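August 31, 2024

Home late, feet sore, and the cat is cross with me. I want to get this down before I sleep, as I know I'll have tidied it up in my head by Monday and the untidy version is the one worth keeping.

We had set our hearts on 600 good takes for the Clindberg job by the end of the week, and this morning we were so nicely on the way! Everybody had found their rhythm with the hand grippers, reach and pinch and lift and set down, and there was even a bit of singing going on. Then over lunch I sat down with my sandwich and played back the morning, and the left hand was wandering. On the screen it would be going along sweetly, and then it would slide off sideways by the width of a palm, hang there a moment, and hop back to where it belonged. The right hand was as good as gold. I went back and back, hoping to find where it began, and I'm sorry to say it went all the way to yesterday afternoon. That's 275 takes with a left hand you can't trust, and I was the one who signed off on the first batch without watching to the end.

I didn't cry, though I did eat somebody else's cookies.

We tried the easy things first. Wiped every marker cube, swapped batteries, restarted Clallby (twice, with the long wait each time), and then went back to working around the marble unit and the sink with me hovering like a mother hen.
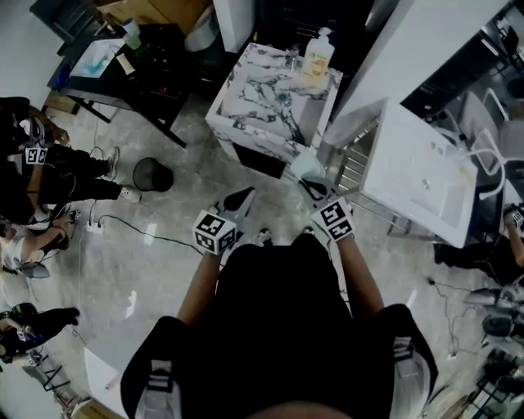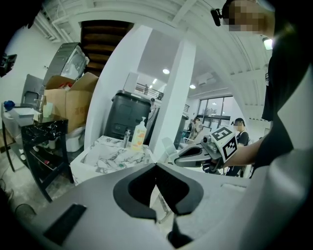
Husuvier's support desk called back in the middle of the afternoon and said to stop fussing with the software and take hold of the cube itself, give it a gentle twist, and see whether it moved on its mount. Had we changed grippers between people lately, they wanted to know, and had anyone picked one up by the cube? Well, yes, and yes, I'm afraid, probably me. It moved. Such a tiny bit of play, like a loose tooth, but they said that's plenty to throw the whole hand off, and that tightening it won't mend the takes already made.

So those are gone, or as good as gone. I wrote to Tyagi and told them plainly, and got a kinder answer than I deserved.

There was a near thing with the cable on the floor too. I caught my heel on it hurrying over with the little screwdriver, and went down on one knee, nothing worse than a bruise. If I'd been carrying a gripper I'd have landed on it. It gets taped down first thing on Monday, before anyone so much as picks up a glove or a cup of coffee.

New rule for me: twist test on both cubes, morning and after lunch, and play back 2 takes an hour. Must buy cookies.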